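He usado Konport, la plataforma de voto electrónico para juntas de accionistas, durante toda la temporada de abril. Descarga la documentación sin problemas y el código de control se acepta a la primera.

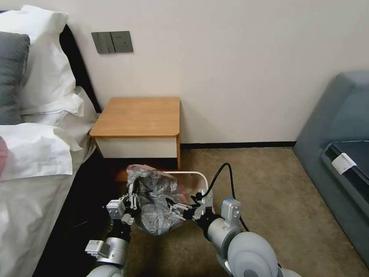
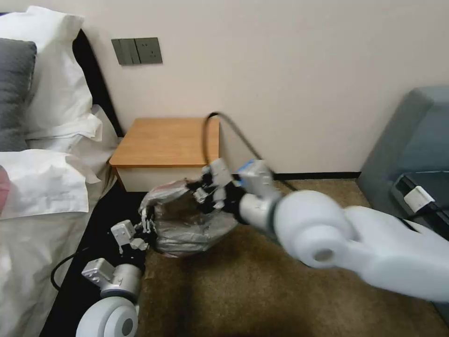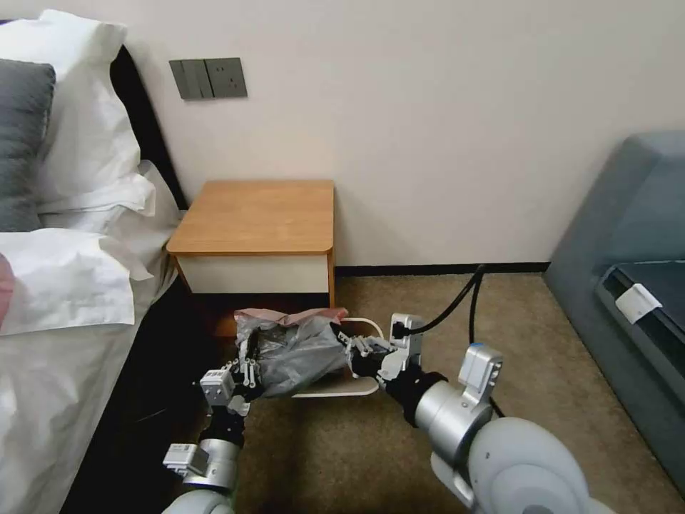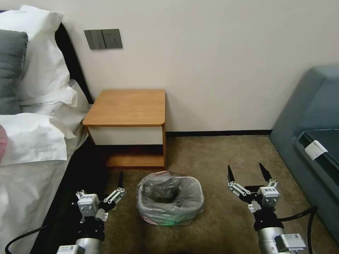 Lo peor es pedir el informe en papel: el de Biver, de 264 páginas, tardó 4 semanas. Delegar el voto cuesta menos, con un formulario corto. La cuota anual, 59 euros, me parece alta para carteras pequeñas.

**Nota:** 4 de 5.

Olesia Vasylenko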